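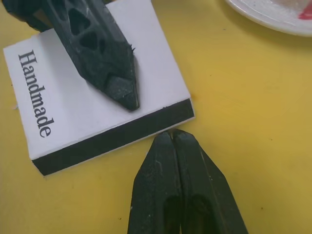 Vou começar pela novidade, que já me custa guardá-la há semanas: a Losia vai abrir a sua primeira loja-oficina de sabonetes e velas, na antiga tipografia da Rua de Stirbridge, e as portas abrem numa quinta-feira de agosto, às dez da manhã! Sou a pessoa que fundou a marca, que ainda mexe as panelas e que, pelos vistos, também escreve os comunicados de imprensa. Podia ter pedido a uma agência, mas a última vez que o fizemos voltou-nos um texto com a palavra "sensorial" em todos os parágrafos, e eu prefiro contar as coisas como as conto ao balcão. Uma palavra de que gosto, e que vamos continuar a usar, é "Handmade", assim mesmo em inglês, em letra cinzenta com serifas, posta junto à margem e com o branco quase todo livre à volta. Já me perguntaram porque não escrevemos "feito à mão". Escrevemos, sim, no verso das embalagens, mas metade das nossas encomendas segue para fora e a palavra inglesa poupa-nos muita explicação nos correios.

Para quem não nos conhece: a Losia nasceu numa cozinha emprestada, com um fogão de duas bocas e um exaustor que fazia mais barulho do que vento. Começámos pelas barras de azeite, depois vieram as de leite de cabra, e as velas apareceram quase por teimosia, porque uma cliente da feira insistia todos os meses e eu já não sabia como lhe dizer que não. Vendemos em feiras, em mercearias, numa livraria que nos cedeu uma prateleira ao pé da poesia (vendia-se lá muito bem, vá-se lá saber) e, mais tarde, pela internet. No ano passado saíram da nossa bancada 2931 sabonetes. Para uma fábrica é uma manhã de trabalho, para nós foi um ano inteiro com os braços a cheirar a alfazema.

A loja nova fica no rés do chão e a oficina logo atrás, separadas por uma parede de vidro. São 61 metros quadrados ao todo. Quem entrar vai poder ver-nos a cortar, a embrulhar e a discutir uns com os outros sobre a quantidade certa de óleo de laranja, que é uma discussão antiga e sem fim à vista. A parte da frente conserva o chão de mosaico hidráulico da tipografia, com duas ou três peças partidas que decidimos deixar como estão. O balcão veio de uma retrosaria que fechou, e ainda tem a régua de latão cravada na madeira para medir fita. Quero usá-la para cortar os cordéis dos embrulhos!

As obras foram entregues ao atelier Bajpai, que já tinha recuperado a padaria duas portas abaixo, e demoraram 5 meses. Houve um problema com a humidade na parede do fundo, outro com o quadro elétrico e um terceiro com uma porta que chegou com a abertura ao contrário (foi devolvida, voltou, continuava ao contrário, e acabámos por mudar o lado da estante). Conto isto porque a abertura esteve prometida para a primavera e houve quem nos escrevesse a perguntar o que se passava. Foi isto que se passou. Obrigada pela paciência e pelas mensagens, li-as todas.

Agora a parte que interessa a quem gosta de saber o que leva para casa. Na abertura vamos ter a coleção de sempre: azeite e alecrim, leite de cabra sem perfume, alfazema, carvão, e o de laranja amarga, que volta depois de uma ausência longa. A esses juntam-se os novos, feitos de propósito para a loja. Há um de figo com folha de figueira, muito verde, que divide opiniões cá dentro. Há um de barba, mais duro e com espuma densa. E há uma barra de champô que andámos a afinar durante o inverno e que deu cabo do cabelo de toda a equipa até acertarmos na receita. O meu, pelo menos, já recuperou.

As barras são feitas a frio e ficam a curar várias semanas antes de irem para a prateleira. Isto quer dizer que, quando uma variedade esgota, esgota mesmo, e não há maneira de apressar a seguinte. Pedimos desde já que não se zanguem com quem estiver ao balcão. Vai haver um caderno para deixar o nome e o contacto, e nós telefonamos. Telefonamos a sério, gostamos de telefonar.

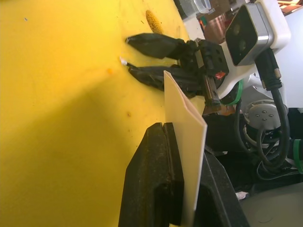 Quanto às velas, passam a ser vendidas também em recarga. Quem já tem um copo nosso em casa pode trazê-lo lavado, escolher o aroma e vir buscá-lo no dia seguinte, pagando só a cera e o pavio. Aceitamos copos de outras casas desde que sejam de vidro grosso e não tenham rachas. Chávenas da avó também, mas com cuidado e depois de uma conversa, porque nem todas aguentam o calor e eu não quero ser responsável por nenhum drama de família.

As embalagens foram redesenhadas em conjunto com o estúdio Pranditz, que teve connosco uma paciência de santo. Pedimos papel sem plastificação, uma tinta que não manchasse com os óleos e um formato que coubesse numa caixa de correio normal. Pediram-nos em troca que parássemos de mudar de ideias, e lá conseguimos, mais ou menos. O novo papel é mais rugoso e mais claro, fecha com uma dobra e dispensa a cola. As barras embrulhadas no papel antigo vão ser vendidas até acabarem, com um desconto pequeno, numa caixa ao lado da porta. Lá dentro o sabonete é exatamente o mesmo, e se fosse eu a cliente era por essa caixa que começava.

Também vamos ter aulas, que é coisa que nos pedem desde a primeira feira. São sessões curtas, ao fim da tarde, para grupos pequenos, com tudo incluído menos o avental. Há uma para principiantes, em que se faz um sabonete simples de azeite, e outra só de velas. As crianças podem vir à das velas se trouxerem um adulto. À dos sabonetes não, por causa da soda cáustica, e nisso não abrimos exceções, nem para sobrinhos. Como as barras precisam de curar, ninguém leva a sua no próprio dia: ficam na nossa estante, com o nome do dono, e avisamos quando estiverem prontas. As inscrições abrem no dia da inauguração, ao balcão, e só depois passam para o site.

A inauguração propriamente dita vai ser simples. Abrimos às dez, há café e bolo de laranja enquanto durarem, e durante a tarde vamos estar a cortar um bloco grande de alfazema à vista de toda a gente. Preparámos 572 amostras, embrulhadas uma a uma na mesa da minha sala, para oferecer a quem passar. É uma por pessoa, mas se for para levar a uma vizinha que não pode sair de casa, diga-nos e arranja-se outra. A rua é estreita e estacionar por ali é uma aventura, por isso aconselho o autocarro ou as pernas. Há um degrau à entrada e temos uma rampa portátil guardada atrás da porta, basta tocar à campainha mais baixa.

Depois da abertura, a loja funciona de terça a sábado, das dez às sete, com uma hora fechada para almoço. Tentámos fazer turnos para não fechar, mas gostamos de almoçar juntos e a loja há de sobreviver. As encomendas pela internet continuam como até aqui, com a diferença de que passam a poder ser levantadas na Rua de Stirbridge sem custos de envio. As mercearias e a livraria que nos vendem mantêm as suas prateleiras, e vão receber as novidades ao mesmo tempo que nós.

Aos jornalistas, bloggers e demais curiosos que receberam este texto: podem visitar a oficina na véspera da abertura, durante a tarde, com marcação. Mostramos tudo, incluindo a estante de cura, e respondemos às perguntas que houver, menos à da proporção do óleo de laranja. Podem fotografar à vontade. Só peço sapatos fechados na zona de trabalho e cabelo apanhado a quem o tiver comprido. Temos toucas, são horríveis, ficam mal a toda a gente por igual.

Os pedidos de visita, de imagens ou de produtos para experimentar devem ser feitos pelo formulário de contacto do site da Losia, escolhendo a opção "Imprensa". Quem responde sou eu, normalmente à noite, depois de lavar as panelas.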